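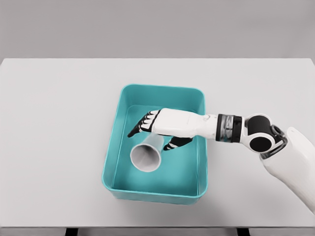

If you're teaching a robot hand to tidy up by steering it yourself, start slow and stay slow. I got my Turunen glove and controller in August, practised in the simulator first, and rushed everything. The hand copied my rushing beautifully! A paper cup tipped on its side is a good first job, and a coloured tray on a white table makes a pale cup much easier to find. Come in from above with the palm down, fingers to one side of the cup and thumb to the other, and wait a moment before you close.

Few more bits I've picked up:

Turn the cup between goes. I did 87 in a row with the mouth pointing the same way (silly me) and ended up with a hand that was hopeless at anything else.

Bin your fumbles the same evening. If you leave them till later you'll never remember which ones they were – I use the notes box in Premine and just type "bad".

Paper cups want a gentle squeeze. I set the grip limit to 2 on my controller and only nudge it up for mugs.

Stop after 11 goes and have a brew. My wrist gets lazy after that and the hand learns the laziness too.

If your arm drifts to the right, redo the zero before you blame the glove – I very nearly sent mine back. Next job is teaspoons, which I'm dreading.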